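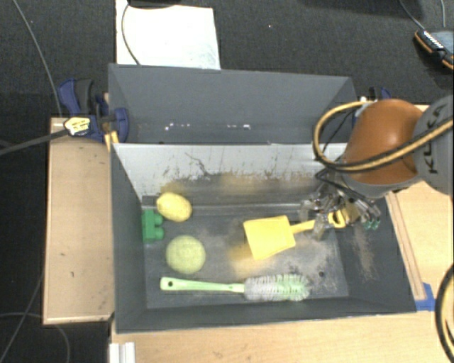 Figure 2. The two-bin cell during a clearing run, with five objects in the front bin and the gripper over the shovel.

3.2 Bins and work surface

The cell was built in a shared workshop at Gimdale, where bench space is booked by the evening and nothing may be screwed to the floor. This ruled out the welded stand used in our earlier Renero build. The bins in Figure 2 sit one behind the other on a light wooden tabletop, with clamps at the rear corners. The arm is a KUKA and reaches the front bin from the right.

Clamping was chosen over bolting so that the bins could be taken off and put back by one person. The drawback is drift. Repeated contact between the fingers and a bin wall moves the bin by a small amount, and the error builds up over an evening. We therefore check the position of the front bin before each run and correct the stored bin frame if it has moved by more than 2 mm. The bins were not replaced when they became marked. The back wall of the front bin is heavily scuffed, and one long jagged scratch crosses the left half of its lighter area. Early versions of the Kariuki segmentation code read marks of this kind as thin objects. The present version subtracts a reference picture of the empty bin, which must be taken again whenever the wall wear changes noticeably.

3.3 Object set

The full set holds 11 objects, all bought or found locally. It was put together to vary in grasp type, and colour was given no weight in the selection. Round items, such as the mottled ball in Figure 2, tend to roll toward a wall once touched. The building block is easy to hold but hard to approach when it lies flat against the side of the bin, as it does here. Long items raise a different problem. The bottle brush lies parallel to the front wall, and a grasp across its handle needs finger clearance on both sides. The toy shovel offers a flat blade, a shaft and a loop grip. The planner, Grelovora, ranks the shaft first and falls back on the loop only if the shaft is blocked.

3.4 Cable routing

The thick hose on the arm is left with a wide loop near the orange joint housing. A shorter loop was tried in October and limited wrist rotation to 90 degrees in one direction, which was not enough for objects lying along the front wall. The thinner black cables run down to the gripper as a separate bundle. Their slack was set by hand with the arm at its lowest working pose, then checked at each corner of both bins.

3.5 Run procedure

Each run begins with objects tipped into the front bin by hand. No attempt is made to spread them. The planner selects one object at a time, and a run ends when the front bin is clear or when the same object has been missed on three attempts in a row. Dropped objects stay where they land if they are still inside a bin. Objects that leave the bins are recorded as lost and are not returned until the next run.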